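**Ticket 107: arm stops short on the panel task**
Project: Gallow (student build, flat-pack assembly)
Opened by: Impi Nieminen
Status: open, workaround in place
Month: December

**Problem**

The arm runs the approach to the cabinet parts and stops before it touches the wood. The controller logs "contact reached" and moves on to the next step, so the push never happens. It fails on most runs after lunch and on very few in the morning.

**What we expected**

Tip comes down on the middle panel near the seam, presses lightly, backs off, then goes for the hinge side.

**Log**

09:40. Reran yesterday's program with no changes. Worked.

10:15. Ran it again with the blue panel laid across the parts, as in the real task. Worked twice, then stopped short. Force reading at the stop was 486 raw. The threshold is set at 450, so the controller was doing what we told it to do.

10:50. Zeroed the force sensor with the arm parked. Next run fine, the one after that stopped short again.

11:30. Checked the cable from the wrist to the Cona board. Reseated both ends. No difference.

13:20. Reading with the arm held still in the air climbed to 1,865 when the wrist was turned towards the wall side. Turned it back and it dropped. Same result three times. That points at something pulling on the wrist.

13:45. Pushed the sleeve cuff further up the arm by hand and repeated the turn. The reading stayed low. Let the cuff slide back down and it climbed again.

14:10. Asked in the Hirvonen channel whether the other team had seen this. They run without a sleeve, so no.

14:30. Stepped through the approach one move at a time with the wrist camera on and paused it over the middle panel.
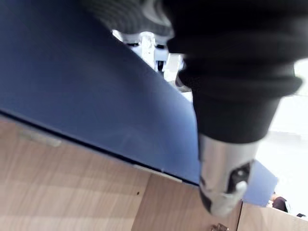

*Wrist camera, approach paused: tip above the middle panel by the seam, blue panel to the left.*

**Cause (likely)**

The rolled cuff drags on the wrist joint when it turns, and the sensor reads the drag as contact. Doesn't explain the morning runs. Possibly the cuff works its way down over the day.

**Workaround**

- Push the cuff up before each run.
- Zero the sensor at the hover point, not at park.
- Threshold left at 450. Please don't raise it, the parts mark easily.

**Still to do**

- Try 2 straps on the sleeve above the cuff.
- Add the hover zeroing to the Ovon script so it isn't done by hand.
- Repeat the afternoon runs and attach the force logs to this ticket.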